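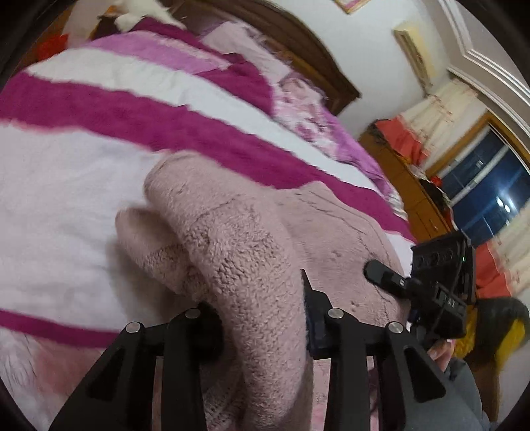 Club de Economía Doméstica de Covby — Sección de Ropa y Armarios

El forro polar y otras prendas con carácter

El forro polar es la prenda más agradecida de la casa hasta que alguien la lava a 60 grados con las toallas. A partir de ahí se convierte en otra cosa: una especie de estropajo con mangas que suelta bolitas, atrae todo lo que hay en el suelo y nunca vuelve a ser lo que era en la tienda. Nos llegan tantas consultas sobre el tema que hemos juntado en una página lo que solemos contestar por separado.

Antes de lavar

Dadle la vuelta a la prenda y subid la cremallera hasta arriba. Sí, también la de los bolsillos. El pelo que se apelmaza primero es el que roza con los dientes de su propia cremallera, y ese daño no se arregla.

Mirad dentro de los bolsillos. Un solo pañuelo de papel basta para nevar sobre un tambor entero, y el forro polar lo conserva con auténtico cariño durante meses.

Las toallas van en otra lavadora. Lo repetimos porque siempre hay quien cree que su caso es distinto.

El lavado

Agua fría o, como mucho, 40 grados si la etiqueta lo permite y la prenda lo pide (cuellos, puños, bajos de niño). Detergente líquido y poco. El suavizante, ni verlo: recubre la fibra, la deja pegajosa y le quita capacidad de secarse rápido. Si os da pena que no huela a nada, poned una pastilla de jabón entre la ropa del armario y quedaos tranquilos.

El centrifugado, a 730 vueltas en la máquina de Jhair Quispe, que tiene una Skultano antigua con una rueda de selección que no se parece a ninguna otra. En las demás, la posición más cercana por abajo. El tejido apenas retiene agua, así que apurar el centrifugado solo sirve para gastar luz y molestar al vecino.

Secado

Al aire, a la sombra y colgado por el bajo, nunca por los hombros, salvo que busquéis ese efecto de cuernecillos que deja la percha y que favorece a muy poca gente. La secadora a baja temperatura se tolera. El radiador, no. Hay forros con la marca de las columnas del radiador impresa en la espalda y no conocemos remedio.

La plancha tampoco. No hay ninguna arruga en un forro polar que merezca ese riesgo.

Bolitas

Las hay de dos clases: las que se van con la mano y las que han venido a quedarse. Para las segundas, maquinilla quitapelusas, prenda bien estirada sobre una superficie dura y pasadas cortas. El colchón cede, la tela se hunde y la cuchilla muerde donde no debe. La maquinilla de afeitar desechable funciona, pero exige un pulso que a ciertas horas de la noche no tiene cualquiera. Empezad por la parte interior del bajo, por si acaso.

Pelos de gato

Un guante de goma húmedo, siempre en la misma dirección. El rollo adhesivo va bien para las prisas y muy bien para quien vende rollos adhesivos.

Doblar

Las mangas hacia la espalda, la prenda en tres a lo largo y luego por la mitad. Si tiene capucha, la capucha se dobla primero hacia dentro y hace de relleno. Queda un paquete gordo, pero estable. Los forros apilados en torre se caen todos a la vez en cuanto se saca el de abajo, que será invariablemente el que queríais. Mejor en vertical, como los libros, dentro de una caja sin tapa. En una Oko mediana entran 8 de adulto sin apretar.

Mantas

Casi todo lo anterior vale para las mantas polares, con una diferencia: el tamaño. Si hay que empujar con la rodilla para cerrar la puerta de la lavadora, la manta se va a mojar pero no se va a lavar. Tiene que caber el puño por encima de la carga. Las mantas grandes van mejor a la lavandería de la plaza Nông, donde tienen tambores en condiciones y un banco para esperar —incómodo, eso sí, como todos los bancos de lavandería—.

Para guardarlas en abril, que estén secas del todo y en funda de tela. Las bolsas de vacío ahorran sitio, pero en octubre la manta sale con pliegues de mapa de carreteras y tarda varios días en recuperar la dignidad. Dejadla extendida sobre la cama una noche y sacudidla por la mañana.

Manchas de grasa

Una gota de lavavajillas, frotar con la yema del dedo, esperar 40 minutos y lavar como siempre. Si sigue ahí, repetid antes de secar. El cepillo de raíces, para las patatas.

El próximo mes, botones: coserlos, encontrarlos y qué hacer con la lata donde hay cientos y ninguno igual a otro.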